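Section 3: Setting up the sorting table

Okay, by now you should have the arm bolted down and the controller talking to it. If you haven't, go back to Section 2, because nothing in this part works until the arm can home itself without complaining. I wrote these steps for the Nukora arm on our bench at Gallstead, and they're the ones I follow myself every time somebody moves the furniture.

Before you start

Press the stop button and leave it pressed until step 5. I know it's tempting to nudge the arm out of the way with the software, but your hands are going to be all over the table, so please don't.

1. Wipe the tabletop. Crumbs and tape residue will tilt the tray just enough to throw off your grasp heights.

2. Set the metal tray on the table and push it up against the two corner marks. It should sit flat. If it rocks, turn it end for end and try again before you go hunting for shims.

3. Stand the boxes in a column to the left of the tray, holes facing up. The order is fixed in the program: yellow farthest from the arm, then blue, then pink closest. Swap two of them and the arm will happily drop everything in the wrong place and report a perfect run (ask me how I know).

4. Load the toys. Mix up the shapes and textures — balls, plush, rope, spiky things, something hard and square. I like a full tray, with pieces touching and leaning on each other, since an easy tray hides a bad calibration.
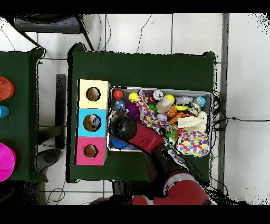 Figure 3-1. Tray loaded, boxes in order, gripper over the corner of the tray nearest the blue and pink boxes.

5. Step back, release the stop button and run the homing routine. Wait for the steady light on the controller.

6. Open the jog screen and set the speed to 30 percent. Bring the gripper over each corner of the tray, then over each box hole. You're checking that it clears the tray rim and ends up centered over the hole. If it's off to the same side at every stop, redo the table offset. If only one box is off, move the box!

7. Pick one small ball by hand-jogging and drop it into the blue box. A small one is best for this, as it tells you about your aim and not about the size of the hole.

8. Save the positions under a new name. Please don't overwrite Benedikt Rainer's file. He uses it for the Guimarães setup, where the table height is different, and he will come and find you.

CAUTION: Keep cables on the floor away from the table legs and out of your walking path. A snagged cable can shift the whole table, and then you get to do steps 2 through 7 again.

Note: Long floppy things like the rope toy can hang down from the gripper and drag across the rim. I raise the travel height for those. The setting is under Motion, Lift Before Move.

Note: If you see error 1242 during step 6, the arm thinks it's too close to the tabletop. Jog straight up, clear the error, and check that you picked the right table in the Zirnidura menu — it goes back to the default after an update.

Once all the positions are saved, go on to Section 4 for the camera check. Leave the tray where it is, you'll need it.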